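# Laddered buy orders on Clemis, step by step

I love ladders! They took most of the stress out of buying coins for me, and once you've set one up by hand you'll do the next in a couple of minutes. I'm using the Clemis exchange and a coin called Sustik, but any exchange with limit orders will do.
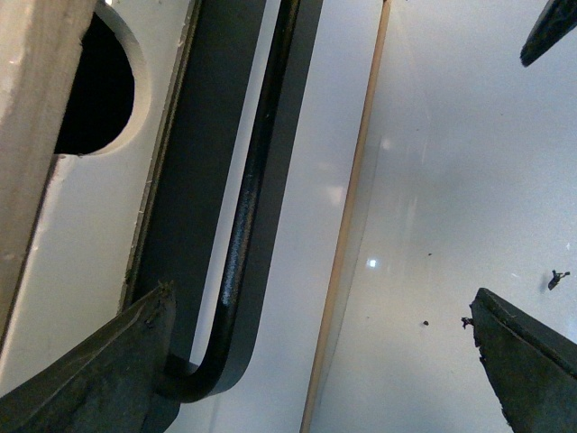
*Reading time: 2 minutes*

A ladder is a set of small limit orders placed at lower and lower prices. If the market drops, it fills them one after another and your average price comes down with it. If it doesn't drop, you keep your cash.

## 1. Decide on the total

Write down the most you're willing to spend before you open the chart. Mine was 2,000 dollars for the last one. Leave a little out for fees.

## 2. Mark the range

Open the daily chart and go back to December. Find the price where buyers stepped in more than once – that's the bottom of your ladder. The top goes just under today's price. Alcides Montoya, who got me into all this, draws his range on the weekly chart and gets wider ladders that fill less often. Try both!
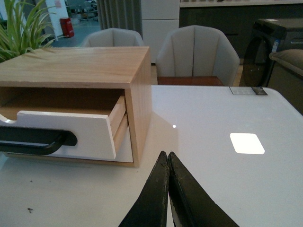

Check the order book too. Puma, for one, has a book so thin that a single seller can run right through a narrow ladder, so on coins like that I stretch the range.

## 3. Split it into rungs

I like 11 rungs with equal gaps. Put less money on the top ones and more on the bottom ones. A simple way is to give the first rung one share, the second two shares and so on, then divide your total by the number of shares.

## 4. Enter the orders

1. Pick **Limit**, then **Buy**.
2. Type the price and the amount.
3. Set it to **Good till canceled**.
4. Read the price again. An extra zero hurts.
5. Confirm, and move on to the next rung.

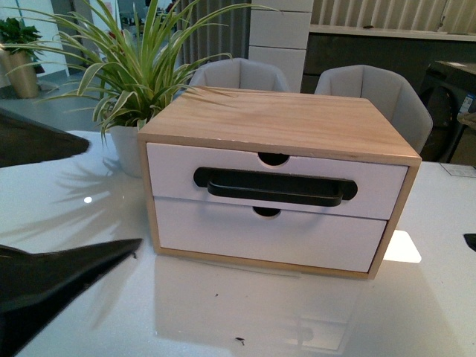
Last updated: 11 February 2019

Clemis locks the cash for each open order, so your available balance will shrink as you go. It comes back when you cancel.

## 5. Plan the exit

Do this the same evening. Segundo Urrego pointed out to me that a sell ladder is the same thing upside down, and wow, does that make it easier. I keep mine in a spreadsheet with over 3,000 rows by now (yes, I log everything) and copy the old one each time.
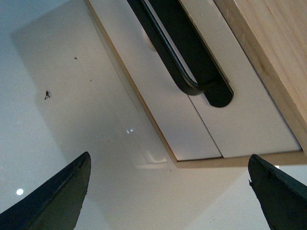
*White drawer unit with a light wooden frame*

## If you use Halo

Halo's phone app hides limit orders under **Advanced**, and it drops open orders after 30 days unless you renew them. The rest works the same way.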